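Household Repairs for the Unwilling: Notes for Session 3
Screws, and why they stop turning
Tutor: Marcelle Hamel, Trevcombe Evening Classes 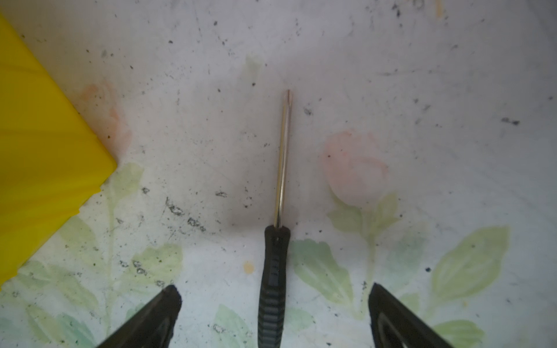
What makes a screw head strip?
The driver slips out of the recess while you are still turning it, and each slip shaves a little metal off the edges it needs to grip. After a few goes the cross has become a small round bowl, and you have become a person who says things to furniture.

The name for the slipping is cam-out. It happens for three reasons, usually all at once: the driver is the wrong size, it is held at an angle, or you aren't leaning on it enough. A tired arm does all of these without being asked.

Reading the head

Slotted. One straight groove. Old door furniture, old light switches, anything your grandfather put up. The blade should fill the slot from end to end. If it rattles, go up a size. If it overhangs, you will scratch the brass and hear about it.

Phillips. A plain cross with slightly rounded corners. Common on imported flat-pack and on small appliances.

Pozidriv. Also a cross, but with four fine lines marked between the arms. Most wood screws sold in this country are these. A Phillips driver goes into a Pozidriv head and feels fine until you put any force on it, at which point see above.

Torx. A six-pointed star. Grips very well. You will own every size except the one required.

Hex. Takes an Allen key. Look in the kitchen drawer, where there are eleven of the same one.

Junaid asked last term whether it matters much, Phillips in Pozidriv, for a small job. For a small job into softwood you will get away with it. For the hinge on a loaded cupboard door you won't, and the time to find out is before the door is off.

Sizes

Cross-head drivers are numbered. A 2 does most things in a house. A 1 is for battery covers and spectacles of the sturdier kind. A 3 is for big screws and for people who have bought a set and want their money's worth. Slotted drivers go by the width of the blade in millimetres.

Getting a stripped screw out

Work down the list and stop when it moves.

1. Change to the right driver. This is dull advice and solves half of them.
2. Lean on it hard, turn slowly. Push first, then twist, and keep pushing.
3. Lay a wide rubber band flat across the head and press the driver through it. The rubber fills the worn part of the recess.
4. If the head stands proud, grip it with locking pliers and turn the whole thing.
5. Cut a new slot with a junior hacksaw or a rotary tool and use a flat blade. Goggles, please. Wiroj Onsri has agreed to stop telling the story about his eyebrow if everyone wears them.
6. Use an extractor bit. Drill a small hole in the head with one end, reverse the drill, and let the other end bite.
7. Drill the head off, remove the fitting, and deal with the stump using pliers.

Painted-over screws are a separate misery. Scrape the paint out of the recess with something pointed before you try to turn anything. The Pokside flats, where several of you live, appear to have been painted by a man with a grudge against hinges.

Loose screws

The opposite problem, and much more cheerful. If a screw spins in its hole and never tightens, the wood round it has gone. Glue a few matchsticks (heads removed) into the hole, snap them off flush, let the glue dry overnight, and drive the screw back in. A longer screw also works if there is wood behind to receive it. Check first. Razia Gondal's longer screw came out in the airing cupboard.

Pilot holes

For new screws in hardwood, or near the end of any board, drill a pilot hole a bit thinner than the screw's core. A scrape of candle wax on the thread helps too. Skip the pilot hole and the board will split along the grain, always on the side that shows.

For next time

Bring one hinge, handle or bracket from home that annoys you, with its screws in an envelope. Label the envelope. Nighat Gilani has the key to the tool cupboard and will want it all back by 7.30.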